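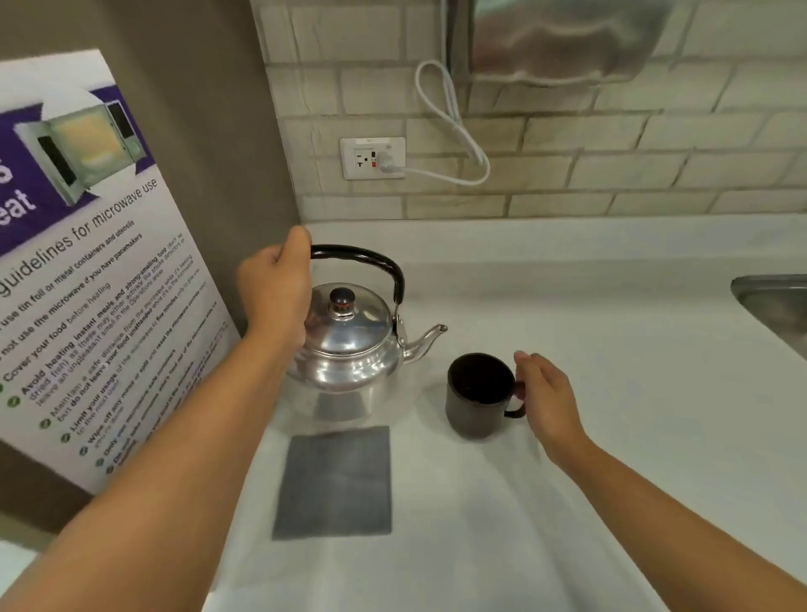 Kettle and mug, Bustcombe kitchen

Bustcombe Lunch Club – progress report, April

To: Deolinda Morais, grants
From: Nnamdi Oyewole

Sorry this is short, wanted it with you before Thursday. Fuller figures will follow with the end of year return.

Where we are

Club running every week since the last report bar one, when the heating went. We rang round the night before and everyone knew except Mr Pell who came anyway and had soup at the bakery. 33 members on the list now. Not all come each time, but the list is the list, and there is a short waiting list behind it for people who need the minibus.

Transport is the sticking point still. The bus seats what it seats and the top end of the village takes ages, especially with the road up by the chapel. Jonatan Tangen has redone the route so the Stalar Lane people get picked up last instead of first, which means they aren't sat on the bus for most of the morning. Going better. Two drivers left us over the winter (one moved, one knee) and we have replaced one. Advert is up in the surgery and the post office.

Food

Menu changed in February after the feedback forms. Less pasta, more pies, fish once a fortnight. Idalina Antunes does the ordering and has moved us to Louro for veg, cheaper and they deliver to the door. Meat stays with the old supplier for now. Waste is down but I havent got proper numbers, we only started weighing the bins last month and somebody forgot a week.

Allergens sheet is redone and on the wall. Hygeine inspection passed, letter attached. One action from it, a new seal on the big fridge, done.

Afternoon sessions

You asked about these specificaly. The plan was four sessions by now and we have held four:
– benefits advice, very busy, people stayed late
– hearing aid clinic, good, want it back
– local history talk, slides wouldn't work, he did it without
– chair exercise, mixed. Too fast for some. New tutor booked for the next one

The advice session was the one people talked about after. Two members had attendance allowance forms started on the day. Would like to make it regular if the adviser can be spared, have asked, no answer yet.

Money

Within budget overall. Over on fuel, under on room hire as the hall gave us the heating week back. Benvinda Amaral has the ledger and will send the spreadsheet seperately. We'd like to move the leftover room hire money across to transport – please can you confirm that's allowed under the terms, or do we need to do the form?

The Tamo booking software is paid up to the end of the year. Doubt we'll renew. Most of our people phone, and whoever picks up writes it in the diary, then it all has to be typed in again.

Problems

Driver shortage, as above.
Hall car park being resurfaced some time in summer, no dates given. Could lose us two or three weeks. Looking at the chapel room as a fallback, but there's a step.
Key holder cover when I'm away. Jonatan has agreed in principle.

Next few months

Second driver in place.
Summer outing – seaside or garden centre, vote pending, strong feelings both ways.
New members' leaflet, large print. Draft is with Idalina.
Visit from yourselves? Any week is fine, come at twelve and stay for pudding. Let me know numbers by the day before for the kitchen.

Attached: inspection letter, feedback form summary, revised bus route.

Nnamdi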